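3.2 Where half-used ingredients come to rest

We had expected, when we began visiting the home bakers of Plostiveck and Flaseck in November, that most of what they told us would be about cupboards. Cupboards did come up, of course, and at some length (we are grateful to every household that opened theirs to us), but the talk kept drifting back to the worktop, and to the small vessels that gather there while something is being made. Of the 698 diary entries we collected, a good many mention a bowl or jug that had been filled for one purpose and was then kept nearby for another. 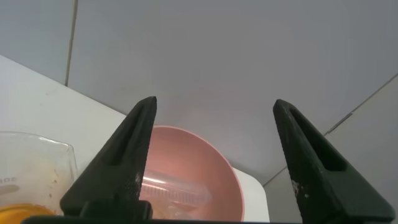

Figure 2. Bowl and measuring beaker on a white worktop.

Measuring vessels have a curious double life in the diaries. They are bought for their numbers, and yet our bakers wrote about them far more often as places to keep things, so that a jug might hold beaten egg through a whole Friday afternoon and be read for its markings only once. The beaker in Figure 2, with an orange-yellow liquid in the bottom and the printed 300 well above it, is the sort of vessel we have in mind, and the pink bowl close by, with a clear plastic piece resting inside it, belongs to the same family. Bowls of this kind appear in the entries as holders of lids, spoons, eggshells and wrappers quite as often as they hold food.

We call these resting vessels, borrowing a phrase from the earlier Cronin study of shared kitchens, and we were rather pleased to find how readily the bakers took to it. One household in Sudora told us they would happily wash up 30 of them a week if it meant never having to hunt for a lid again.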